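How I stopped my grasp planner from jumping between handles

6 min read

I've been putting off writing this up because the fix is kind of embarrassing, but Parisa Zamani asked me about it twice now, so fine. If you have an arm picking up anything with a thin handle (baskets, buckets, toolboxes) and your grasp pose keeps hopping around from one camera update to the next, this is for you.

My setup is a small grocery-picking task. The planner is Bromico, which is a little Python thing I wrote on top of our controller, and the perception side hands it a point cloud and a mask for whatever we asked for. You can do all of this with other tools. The steps are the same.

Step 1. Log the candidates before you touch anything. I know, I know. But I spent a whole February tuning weights when I should have been dumping every grasp candidate to disk with its score. When I finally did it, one run of the basket pickup gave me 1,976 candidates, and the top few were practically tied. Of course the arm was twitchy! Any speck of depth noise was enough to change the winner.

Step 2. Fit a line to the handle first. Take the masked points, throw out everything below the rim, and run a plain RANSAC line fit on what's left. Perforated plastic is awful for depth cameras because half the rays go straight through the holes, so you really don't want those side points voting. If your handle is curved, fit short pieces and keep the straightest one.

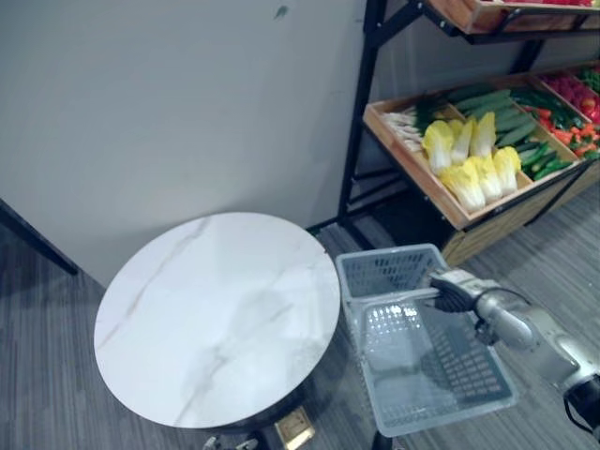
Step 3. Generate grasps along that line only. I sample every 10 mm and keep the gripper's closing direction square to the handle. You still have the approach angle to play with, so let it vary by 20 degrees either way and no more. I tried wider and got some very creative wrist poses that the inverse kinematics solver hated.

Step 4. Add a stickiness term. This was the embarrassing one. Give the previous winner a small bonus, and only switch if a new candidate beats it by a clear margin for 2 updates in a row. It's maybe five lines of code:

score = quality - 0.3 * joint_travel
if candidate is near last_pick: score += bonus

Start the bonus low. Mine was way too high at first and the arm kept chasing a spot on the handle after I'd moved the basket — very loyal, very useless. Also clear last_pick whenever the mask goes missing, or you'll carry a stale pose into the next attempt.

Step 5. Freeze the target for the last bit of the approach. Once the fingers are close, they block the camera's view of the handle and the line fit goes to mush. I lock the pose there and let the force reading decide when to stop closing. Zoltán Halász does this with a proper state machine, I do it with a flag, and we've agreed to disagree.

If it still jitters after all that, check your camera-to-arm transform before you go back to the weights. Mine had an old calibration file loaded for a good while, and all the scoring in the world won't fix that.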